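When the Arm Didn't Stop

The fault at the Urnton lab showed up at 3 in the afternoon, near the end of a long run in January. The arm had placed a toy orange slice and was meant to return to its rest position. It kept going down instead, pressed into the tabletop and stayed there until the software cut the power 2 seconds later.

Nothing broke except a fingertip pad. But the force limit should have tripped at once, and the log showed it had been switched off – left that way after a calibration 18 days earlier.

Skaddale, which built the controller, now ships it with a limit that resets at every startup. Urnton went further and reran 20 of its kitchen tasks at half speed before anyone was allowed back inside the safety line. 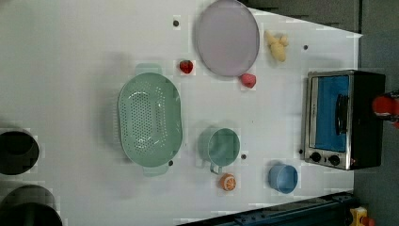 The sister lab in Dovstead has asked for the same change. Its own arms still run the older version, and the update is due there in the spring.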